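Shared Lounge and Reading Room: Walk-Round Checklist, With Comments
Bandberg House, ground floor. Filled in by Arif Abeysekara, April 2023

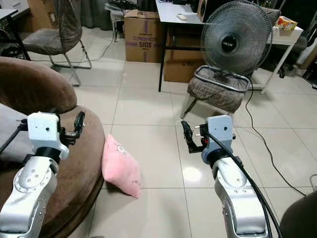
How this list works

Each item gets OK, FIX or WATCH. Comments go underneath. If you disagree with a comment, write your own below it and sign it. Please don't cross out mine, as happened last August with the entry on the curtain rail, which then came down.

Section A. Chairs and sofas

A1. Armchairs stand level on all feet. FIX
The one by the bookcase rocks. It has been steadied with a folded parking notice, and I respect the choice of material, but it needs a proper felt pad. Jaime Coelho has a bag of them and has promised to bring it down.

A2. Armrests firm when leaned on. OK
I lean on these with my full weight, pushing outward and then down. Most people test an armrest by patting it, as if it were a horse. Nobody gets out of a chair by patting it. Push.

A3. Upholstery sound, no springs or staples coming through. WATCH
One seam is opening at the back of the two-seater. You can get a fingertip in. Please stop getting your fingertips in.

A4. Seat height suitable for people who find it hard to stand up. OK for the armchairs, FIX for the two-seater
Brigitta Aigner pointed out that the two-seater has sunk to the point where leaving it is a project. She suggests a board under the cushions. I tried it with a shelf from the cupboard and it worked well, so the cupboard is now short a shelf. See D2.

A5. Fire labels attached and readable. WATCH
All present except on the footstool, which predates everyone's memory of it. If the label can't be found by the next walk-round, the footstool goes. I know there are strong feelings about the footstool.

Section B. Floor and walkways

B1. Clear path from door to window, wide enough for a walker. OK
It was OK when I left. The side table migrates.

B2. Rugs flat, edges taped or gripped. FIX
The long rug has curled at the corner nearest the door. I pressed it down with my foot and it came back up. I did this several times. New gripper strip is needed, the kind with adhesive on both sides. The last lot was sticky on one side only, so it held beautifully to the rug and slid around on the floor with it.

B3. Door threshold secure. OK
Two new screws in since last time. Thank you to whoever did it. You used the right length and I noticed.

B4. No cords across walking routes. FIX
The standing lamp is still plugged in on the far side of the radiator, with its cord at ankle height. Move the lamp to the cord or the cord to the lamp. I'm not particular.

B5. Floor dry around the plant stand. WATCH
Gayan Paul waters the fern. So does somebody else. They should meet.

Section C. Electrical

C1. Outlets firmly fixed, no scorch marks, covers intact. OK
All covers intact. One is on upside down, which bothers me more than it should and has been left as it is.

C2. Power strips not chained together. FIX
Found one plugged into another behind the sofa, feeding a phone charger, a clock and nothing. I have taken away the second strip. It can be collected from me after a short talk.

C3. Lamps: right bulb strength for the shade. OK
The Leiva reading lamp used to smell warm. It now has an LED bulb and smells of lamp.

C4. Space heater. FIX
There shouldn't be one. There is one. It was under a blanket, which is either an attempt to hide it from me or the worst place in the building to keep a heater. Removed. If the room is cold, tell Farzana Jayawardena and she will have the radiator bled.

C5. Ceiling lights all working. WATCH
One flickers for the first few minutes and then settles down. Bulb to be changed before it stops settling down.

Section D. Shelves, cupboards and windows

D1. Tall bookcase fixed to the wall. OK
Both brackets tight. I pulled hard enough to lose a row of travel guides, but the case itself stayed put. Heavy books are back on the bottom shelves, where they belong and where they won't remain.

D2. Cupboard shelves in place and resting on all their pins. FIX
One shelf missing (see A4). The others are fine. Board games are now stacked where the gap is, and the bottom box is taking the load. It contains a glass chess set. Somebody with more patience than me should rearrange it.

D3. Windows open and close, limiters working. WATCH
The left window needs a shove. The limiter holds at 4 inches, as it should. A drop of oil on the hinge first, please, and then the shove.

D4. Blind cords tied up out of reach of children. FIX
The cleat is on the wall, painted over and unused, directly beside a dangling cord. We own the solution to this problem. Wrap the cord round it.

D5. Glass in picture frames unbroken, hooks secure. OK
The harbor picture is crooked again. I straightened it. It isn't a safety matter and I did it anyway.

Section E. Fire and exits

E1. Exit door opens from inside without a key. OK
Opened it, stood outside, came back in. Took the opportunity to look at the sky.

E2. Exit sign lit. OK

E3. Smoke alarm tested. OK
Very much so. Apologies to the upstairs hallway.

E4. Extinguisher in place, pin sealed, gauge in the green. WATCH
Gauge is fine. There was a coat hanging on it. An extinguisher is red and has a bracket of its own so that a frightened person can find it, and a frightened person doesn't look under coats. The coat is on the back of the door. It's a nice coat.

E5. Fire door closes by itself and latches. FIX
Closes, doesn't latch. The closer arm wants a quarter turn on the adjusting screw. Until that is done, pull it shut behind you. The wedge I found next to it has been confiscated, along with its predecessor. I have a drawer of them now.

Section F. First aid and odds and ends

F1. First aid kit present and in date. FIX
Should hold 12 wrapped bandages of mixed sizes. It holds the tiny ones that fit no injury known to medicine, plus a great many safety pins. Eye wash is past its date. Brigitta will reorder.

F2. Emergency numbers posted and correct. FIX
The sheet still gives the old maintenance number, which now reaches a very polite dentist. New sheet printed and waiting for tape.

F3. Kettle corner: kettle on a stable surface, cord not hanging over the edge. OK
Descaled, too. I've asked around and nobody will admit to it.

Jobs, in the order I'd like them done

Fire door latch: Gayan.
Blind cord: first person to read this. It takes less time than reading this.
Lamp cord and rug corner: Jaime, who can bring the felt pads on the same trip.
Bandages and eye wash: Brigitta.
A proper board for the two-seater, so the cupboard can have its shelf back: me.
Hinge oil and flickering bulb: Farzana has the key to the supply closet.
Footstool label: anyone who loves the footstool.

Added underneath, different pen

The footstool label is stapled inside the bottom cover. You have to unzip it. Please change A5 to OK. – Farzana

Changed. – Arif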